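Section 6: Setting Up Your Jillwood Reading Lamp

Welcome back! If you've come straight from Section 5, your lamp is out of its carton and the base is screwed together, so the fiddly part is behind you. Take your time with these next steps, and keep the small hex key handy (it likes to roll under sofas).

1. Stand the base on a firm, level surface with the weighted side toward the wall.

2. Slide the lower arm into the collar until you feel it seat, then give the hex screw a gentle quarter turn. Please don't crank it down. Our bench tester, Zlatko Trajkovski, has stripped more collars than he'd like to admit by being too enthusiastic.

3. Hang the shade on the upper arm and thread the ring on by hand, clockwise, until it stops.

4. Fit the bulb. Wait to plug anything in until the shade is on and the ring is snug.

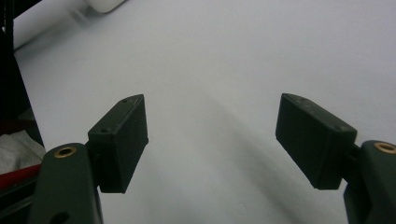 Can I use the bulb from my old lamp?
Any standard-base LED bulb will do nicely, as long as it's no more than 9 watts. If you like a warmer light for evening reading, look for 2700K or 3,000K on the box. Older incandescent bulbs run too hot for the fabric shade, so please leave those out.

CAUTION: Always unplug the lamp and let the bulb cool before changing it, even if you only had it on for a few minutes.

5. Plug in the cord and press the dimmer once. The lamp comes on at its lowest setting. Each further press brightens it a step, and after 6 steps it goes back to the beginning.

6. Set the height. Sit down in the chair where you'll be reading, open a book on your lap, and lower the shade until its bottom edge is level with your shoulder or just under it. Ratih Sumampouw, who wrote the first edition of this guide, liked hers a touch lower for knitting, and you may too! 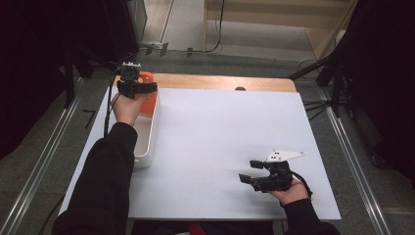 7. Once you're happy with the height, tighten the side knob a little at a time, testing as you go. The arm should stay put when you let go but still move with a light push.

NOTE: New arms can sag a little during the first 3 weeks while the springs settle in. Another small turn of the knob will take care of it. If the arm still droops after that, write to us and mention part 953, the replacement spring set.

Cleaning the shade is covered in Section 7.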